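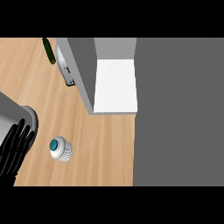 Kann das Ding jetzt aufräumen oder nicht, wollte Hiwot Bogale wissen, mehr interessiere im Haushalt keinen. Kurz: teilweise. Länger: siehe unten.

Trenda – Simulationsdaten für Küchen- und Tischaufgaben

Stand September, Version 2. Gerendert, keine echten Aufnahmen. Rund 1.000 Episoden, davon 215 von Hand nachgesehen (Valentin Nistor).

Inhalt
Greifen, Abstellen, Umräumen auf Holzfläche. Kleinteile wie das weiße Döschen mit türkisem Deckel. 14 Aufgaben, Liste in aufgaben.txt

Was geht
Einzelnes Objekt, freier Platz drumherum: meistens ok.

Was nicht geht
Deckel aufschrauben. Alles was dicht an einer Wand oder am Schrank liegt. Glatte runde Sachen rollen weg, Reibung ist noch geraten. Abwasch gar nich erst probiert.

Bekannte Fehler
Zeitstempel in Ordner b verschoben, wird noch korigiert. Schatten nicht physikalisch – bitte nicht drauf trainieren.

Nutzung
Nur Forschung. Aussagen über echte Küchen bitte erst nach Test am echten Arm.

Fragen an Ruxandra Stoica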